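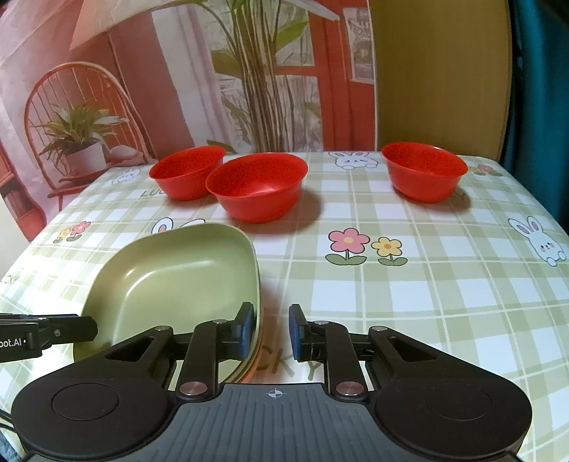
Kitchen Tips for Senior Meal Programs

Equipment and storage notes for nonprofit dining sites

Revised Thursday, July 23, 2020

Receiving
Check refrigerated deliveries with a probe thermometer before signing. Anything above 41°F goes back on the truck. Write the reading on the invoice, not on a separate sheet – the two get separated by the end of the month.

Cooling soup and stew
Divide large batches into shallow pans, no more than 2 inches deep, and leave them uncovered in the cooler until they reach 41°F. The limits are 135°F to 70°F within two hours, then 70°F to 41°F within the next four. A covered stockpot will not meet them.

Portioning
Scoops are sized by the number of level portions per quart. A No. 8 scoop holds half a cup; a No. 16 holds a quarter cup. Tape the scoop number to the menu card. For a site serving 28 diners, half-cup portions of a side dish come to 14 cups. Prepare one extra quart on days when walk-ins are accepted.

Home-delivered trays
Preheat insulated carriers before loading. Pack hot and cold items in separate carriers and load the last stop first. The Sterville route has 9 stops and fits in two carriers if the milk travels in its own cooler.

Plastic bowls
Tomato stains fade if the bowls are rinsed in cold water before washing. Air-dry upside down on a rack. Discard any bowl with a cracked rim or a deeply scratched interior.

Dry storage
Shelve at least 6 inches off the floor. Date each case on the short side, where it can be read without moving the stack. Rotate stock before the September order is placed – new cases go to the back.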